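Jeltar Bellis 24 acoustic stage amplifier
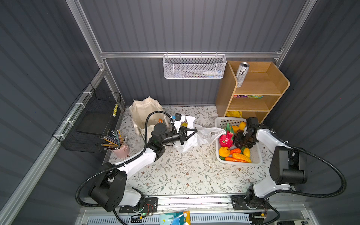
Floral tablecloth and a crumpled white plastic bag.

The Bellis 24 is a small amplifier for acoustic guitar and voice. It is made for musicians who play in hotels, cafés and other little rooms, where a big PA system would be too loud and would take too much place.

It has 2 channels. The first is for guitar with a pickup, the second accepts a microphone or a second guitar. Each channel has its own volume, bass, treble and reverb. Duos can play with one Bellis between them, and many of our customers do exactly this.

The sound is warm and quite natural. We did not try to make it very bright. If your guitar has a thin tone, please turn the treble down to the middle first and then adjust by ear. The notch control helps against feedback when you sit close to the speaker.

Weight: 11 kg
Width: 34 cm
Inputs: jack (channel one), combined jack and XLR (channel two)
Outputs: line out, headphones
Power: mains only
Colours: black, dark brown

In the box: amplifier, mains cable, printed manual. The padded cover and the Jaris tilt stand are sold separately. The stand from the older Bellis model does not fit, as the screw holes are in another position.

Orders are sent from our workshop in Oraddale. The dark brown version is sold out at the moment and will be in stock again in March. You may reserve one without payment.

For questions about pickups or repairs please write to Fedir Boiko through the contact form. He answers in the mornings, usually before noon.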